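# Trurnia Tabletop: frames, blocks and other things that live on a table

Welcome! Trurnia Tabletop is a collection of pictures and notes on ordinary objects laid out on ordinary tables. We love this stuff — picture frames, bags of toy blocks, all the things that get put down in one place and need to end up in another. If you care about how household clutter gets sorted, turned over and put away, dig in!

Last updated: 21 August 2018

## What you get

- 2000 pictures in `tables/`
- 80 short notes in `notes/`, one per object
- `objects.csv`, with a name, a size class and a main material for each object
- 14 table layouts, listed in `layouts.txt`

The frames are our favorite part. A wooden border around a dark sheet sounds dull until you start collecting them, and then you notice how much the look changes with a small turn or a change of light. Fasteners along the inner edge are noted in the `back_parts` column whenever they show.
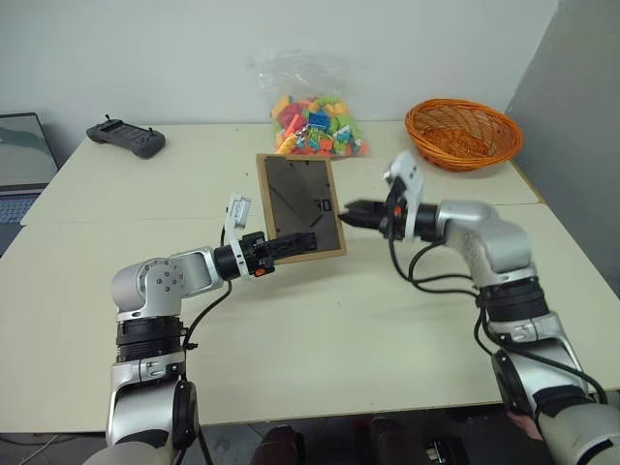 Toy blocks are filed by the bag, never by the block. We tried it the other way in April and the table of contents got out of hand in one afternoon (fun afternoon, though). If a bag sits right next to a frame, both get a row, and the `near` column links the two.

## Naming

Layouts started in the Brindale room have the prefix `br_`, and the ones from the Fekel room have `fk_`. Older rows may still say `kong_`, our first name for the whole project. They're fine to use, just don't mix them with `br_` rows when you split by room.

## Known problems

- Shiny sheets pick up reflections. Mark what you see as `reflection` and leave the object's own color alone.
- 20 rows have no size class yet.
- Characters on a panel are copied into `text_seen` as best we can read them. Add a `?` if you aren't sure.

## Adding to it

Please do! Put new notes in `notes/new/`, keep the wording plain, and use the names already in `objects.csv` where one fits. Small fixes are every bit as welcome — a corrected material or a missing `near` link makes our day.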